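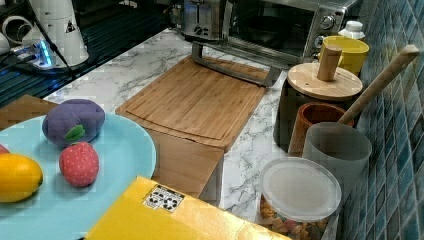 Plush plum, strawberry and lemon on the blue plate.

Search the notebook
Search
Go

Saturday, started 9:40

Madder again! I've been putting off the second run of the Wonent wool for ages and this morning the shop was quiet, so in it went. Same recipe as the June batch except for the water – I used rainwater from the barrel this time, plus a pinch of chalk, because Kirstin Drummond keeps telling me our tap water swings all over the place and I'd like to stop guessing.

Dry weight of the skeins was 532 g. Alum the usual way, overnight, lid on. Madder is the last of the Pirzada bag, ground coarse, and I let it sit in warm water while I ate breakfast (a long breakfast). Strained it through the old pillowcase, which leaks at one corner now, so there are bits in the bath. Shouldn't matter. Might matter.

Brought the pot up slowly to 135 on the candy thermometer (that's F, Innes, before you ask) and tried to hold it there. The small burner wants to run away from you. It crept up twice while I was winding bobbins and I had to pull the pot half off the heat. I think that's where the brown came from last time, all those skeins that ended up looking like weak tea with a blush.

11:15 – color is coming on nicely, more orange than I want. Pulled a test strand and rinsed it. Put a second strand in a jar with a splash of iron water and it went to plum almost right away, really a lovely one, darker than the Hovow card we've got pinned up. I want a whole skein of that. Note to self: iron jar has its own spoon, KEEP IT THAT WAY.

12:30 – heat off, leaving everything in the pot to cool until tonight. Exhaust bath is still strong, so I'm saving it for the roughly 200 g of odds and ends in the bottom drawer. Kirstin, if you want any of that for your sample book, take it before Innes Tennant turns it all into hat brims.

Still to do: order more alum, label the June skeins properly (half of them just say "red?"), sew up the pillowcase, and find out if Tekex still sells the pH strips in the short rolls. I've got 2 left.

7:50 pm – out of the pot and rinsed. Brick red, still a little orange on the ends. Hung them over the tub.

We use cookies to remember your settings. Accept / Manage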